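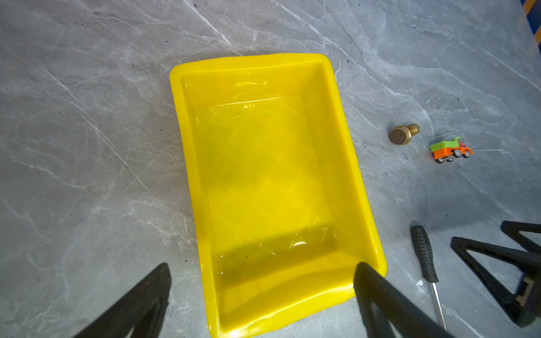
Wrist camera detector fires on floor veins and wet plastic - fix in perception or in the planner?
Posted in Manipulation software, 5 September 2022

Lirano
I maintain the pick pipeline for a two-finger gripper with a small camera at the wrist. The detector proposes object masks, a grasp node scores them, and the planner takes the top one. On our plain gray test mat, 77 of the logged picks had the right mask on top. Then we moved to a gray marble floor and it fell apart.

Two problems. White veins in the stone get proposed as thin objects, and the grasp node likes thin objects. Also, anything with water in it gives me broken masks. A yellow tray with a shallow pool in the bottom comes back as 4 or 5 pieces, split along the highlights. Small metal parts like a brass fitting or a screwdriver shaft are found most of the time, but their scores end up close to the veins, so raising the threshold loses both.

I can retrain, but labeling is slow and the next release is in December. Is there something I can do after the detector that isn't a hack?

Flunden
Don't touch the threshold. Add a check between the detector and the grasp node. A vein has no height, so fit the floor plane and drop any mask whose points all sit on it. If you have no depth at the wrist, take two views a few centimeters apart and compare where the mask lands with where the floor homography says it should land. Paint and veins follow the floor. Objects don't, provided they are tall enough for your resolution. Test this on the screwdriver shaft first, it will be your worst case.

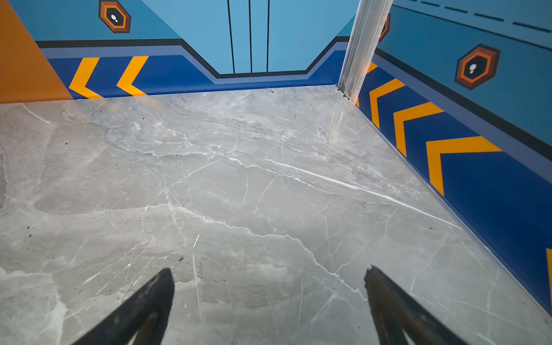
Walls need their own check, and the floor plane won't help you with those. We fit one plane per wall and keep them in the planning scene as collision geometry, then reject masks that lie flat on any of them. Before that, our detector treated printed graphics as things to pick. A compartment with yellow chevrons on a blue band and hexagonal icons on the walls gave us a list of proposals while the floor between the fingers had nothing on it. The silver bar in the corner is a different matter - it has real depth, so a plane test keeps it. We put it in the scene by hand as a fixed obstacle and mask it out by projecting the model into the camera.

Order matters: project the known fixtures first, then do the plane tests, then pass what's left to the grasp node. Keep the rejected masks in the log with the reason for each. You'll want them when you retrain.

For the water, plane tests do nothing. Merge pieces that share a long border and a similar hue, ignoring saturated pixels.

Paterson
just turn the exposure down, worked for me

Zetex
Lower exposure helps with the highlights but makes black parts on a dark floor harder to find, so check that before you ship it. I'd take two exposures at the same pose and run the merge step on the darker one.

One more thing about the merge. Limit it by area or it will join the tray to whatever is sitting against it. Ours is set to stop at 76 percent of the tray model's footprint, tuned on our own logs, so don't copy the number.

Also mask the gripper fingers out. They show up at the bottom of nearly every wrist view, and if they cover part of the rim you get a false border there. A static mask is not enough if the opening changes. Render it from the joint state and use the timestamp of the image, not the latest message.

Lirano
Plane test is in and most of the veins are gone. The shaft survives with two views if the second is taken lower. Still working on the tray. The joint state timestamp was wrong in my node too, so thanks for that.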